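Wanted: people who open cupboards for a living (or just at home)

Hello! I'm Vicente Echeverría, and I look after the shared spaces rulebook at Indaden. That sounds duller than it is. A fair part of my week goes on writing down how a robot ought to behave in an office where people are trying to get their work done, and I've got to the point where I need other people to read what I've written, argue with it, and then come in and test it with me.

So this is a call for participants. I'm after 15 people for the autumn round, starting in September, and you don't need to know the first thing about robots. In fact I'd love to hear from cleaners, receptionists, school office staff, librarians, facilities people, anybody who has been hit on the hip by a door someone else left open. You know things we don't!

The rules we're working on this time are the ones for doors, drawers and shelves. We call the draft Stolta, and it runs to far more pages than I'd like. It covers things like how fast a hand may move when it's close to the edge of a door, how far a door may be swung into a walkway, who gets to go first when a person and a robot both want the same cupboard, and what the robot should do if somebody walks up while it's halfway through. Some of it is borrowed from the way people already treat each other in a narrow kitchen, and some of it we had to make up from scratch.
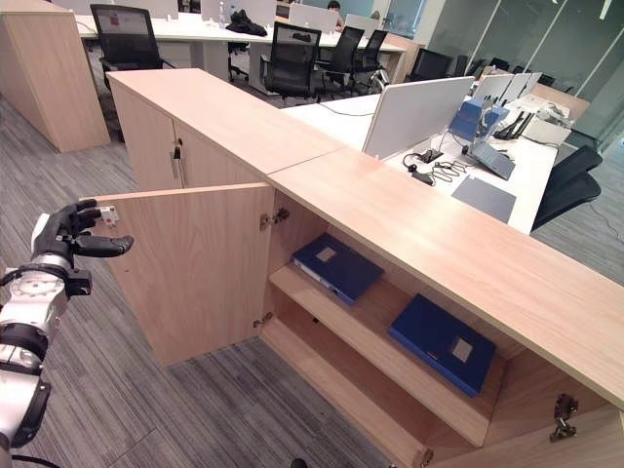 Indaden Shared Spaces Team – Good Practice Group

Low storage units get a whole chapter to themselves in Stolta, and it's the chapter I'm least happy with. The hand has to go for the free edge of the door and stay clear of the hinge side, fine, everyone agrees on that. But then what? If the door is standing open over the carpet, is that a trip hazard straight away, or only once the robot has moved off? Should binders lying flat on a shelf be left exactly as they were found? I say yes, my colleagues on the Weldu side say it depends on the task, and we've been going round in circles since spring. We need fresh eyes.

What you'd be doing

You'd come in for three sessions on a Wednesday, each one running from 10am until about lunchtime. In the first we sit down with tea and go through the draft rules together, and you tell me which ones make no sense. In the second you watch the arm working through cupboard tasks and stop it whenever you feel uneasy. You don't have to give a reason, we'll note the moment and chat about it afterwards. In the third you share the space with it, doing ordinary desk jobs, fetching a folder, putting a laptop away, that sort of thing.

Before any of that there's a short safety talk, and yes, you have to do it even if you've worked with machinery for years. Flat closed shoes, please. Long hair tied back, lanyards off, nothing dangling from your sleeves. There's always a member of staff by the stop button, and you'll be shown how to use it yourself before we start.

What you get

We pay 100 pounds a session, plus your bus or train fare if you keep the ticket. Lunch is included (sandwiches mostly, but good ones). If you come to all three sessions your name goes in the thank-you page of the finished rules, unless you'd prefer it didn't.

Who can take part

You need to be over 18 and happy to read a few pages in English ahead of each session. Wheelchair users are very welcome, and I'd be especially glad to hear from you, as the chapter on reach heights and door swing was written by people standing up and it shows. If you need an interpreter, a quieter room or more breaks, put it in your message and I'll sort it out. We can't take anyone who works for Indaden, Weldu or Zinwood this time round, sorry.

What we keep

Sessions are filmed so we can check timings against the rules. The recordings stay with the team, and you can ask to have yours removed up until the draft goes out for comment. I'll send you the full consent form to read at home before you agree to anything.

How to apply

Send me a few lines through the contact form, marked Stolta cupboards. Tell me what you do all day, which sessions you could manage, and one thing that annoys you about shared storage. No CV needed. I read every message myself and I'll reply either way, though do give me a week or so, as there's only one of me and the post on our last round brought in more replies than I was ready for.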